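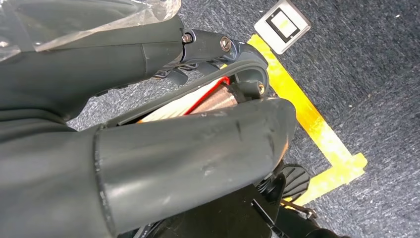

March, early, before coffee

Slept badly and got up at 5. The ferry to Neltholm doesn't run this early in the year, so the plan for the month is the long way by road, through Penville and over the hill. I wrote the route out on the back of the gas bill and stuck it to the fridge.

The reason for the trip is the loom. I have wanted a floor loom since I took the weaving class in Utdale, and the table loom I have now is too narrow for a blanket unless I sew two strips together. I have done that twice. The seam shows both times. The one for sale is an old Laaksonen with 6 shafts, and the seller says the beater was replaced at some point but everything else came with it when it was new. We'll see. I asked for a picture of the brake and got a picture of the bench.

Money first. I had 2,426 in the savings envelope account this morning. The loom is 2,000. That leaves enough for gas and one night in a motel, and not much for yarn. I can live with that. There are four boxes of wool under the bed that I keep telling people I'm going to use.

Mid-morning

Measured the back room again. With the desk against the window the loom fits, but I wouldn't be able to open the closet all the way. With the desk gone it fits fine. I don't use the desk for anything except piling mail on it, so the desk is going. I carried the drawers out to the hall and then ran out of energy and left the rest — it will have to come apart to get through the door, and the screwdriver I need is in the car.

Found the band I wove in the first week of class while I was emptying the drawers. The edges wander in and out the whole length. My edges are better now, mostly from learning to leave the shuttle alone and stop tugging at every turn. I put it in the box with the other samples. The box also had the notes from class, which I thought I had lost, with the tie-up for the twill I liked.

Long ribbons and bands are what I would like to get good at next, after the blanket. Something plain in one strong color, flat, with a straight edge on both sides.

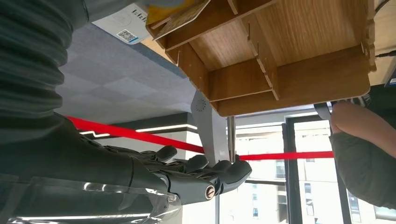 After supper

Called the seller. She will hold the loom until the end of the month without a deposit, which was decent of her. She asked if I had a truck. I said I had a wagon and that looms come apart, and she said this one hadn't been apart in 30 years. Packing the bolts in labeled bags and bringing penetrating oil. Also blankets, rope, and a rubber mallet.

Rain started at six and is still going. Wound two skeins into balls at the kitchen table with the radio on. The gray one had moth damage near the middle and I had to join it in three places, so that one will go in the weft.

Tomorrow: screwdriver, desk, call the motel in Penville and ask about parking.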